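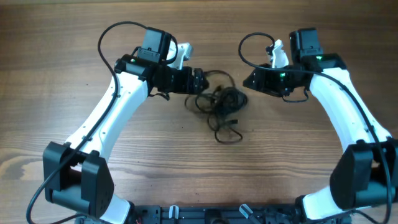

Prandedex -- two-arm tabletop rig, cable handling set

Prandedex is a pair of small arms on a shared mounting base, built at the Hatbridge workshop and driven from an ordinary desktop PC. This folder holds the recordings from the first proper run of sessions, plus the notes you'd need to build something similar. I've had a wonderful time with it and would love to see other people's versions!

What's in the folder

recordings/ -- 839 episodes, one subfolder each
calibration/ -- joint offsets for both arms, redone in June
parts/ -- print files for the links and cable clips
notes.txt -- session log, typos and all

Each episode has joint positions for both arms, gripper positions and the video from the head camera. Joint data is logged at 50 Hz. No episode runs longer than 15 seconds. Episodes that went wrong are kept and marked "fail" in the index, and please do use them, as some of the best regrasping is in there.

The tasks

There are 2. In "part" the arms take hold of a bundle of thin cable and try to loosen it. In "pass" one gripper picks up a loose end and hands it to the other. Cable is a brilliant thing to practise on. It never lands the same way twice, and a grip that's slightly off will usually still get you somewhere.

Building the arms

The links are white plastic and the motor brackets black. Print the links slowly and clean out the screw holes before you fit anything, then run each servo to its middle position before bolting it in. I skipped that on the left elbow and had to take the whole arm down again.

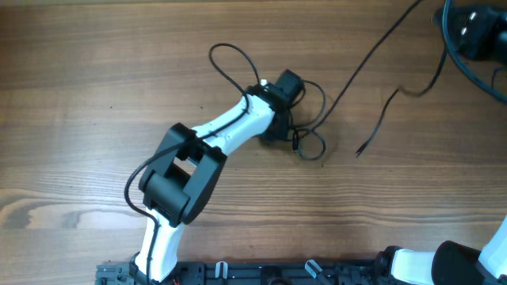 One arm at the elbow, with the motor set crosswise in its bracket and slack cable looped over the upper link.

Leave more slack than you think at the wrist and elbow. My first wiring was lovely and neat and pulled a plug out the moment the wrist turned fully -- the big loops are much kinder. Clip the cable along the lower link and let the rest swing.

Known problems

The Dreßler supply sags if both arms lift at once, which shows up as a small dip in the early episodes. The right gripper reads slightly open when fully shut. Fix it with the offset in calibration/right.txt.

Using it

Free for any use, and a mention of Prandedex would be nice. The loading script came out of my older Werley project, so a few variable names still say "werley". They're harmless.

Last updated Wed 22 January. Next job is a softer pair of fingertips.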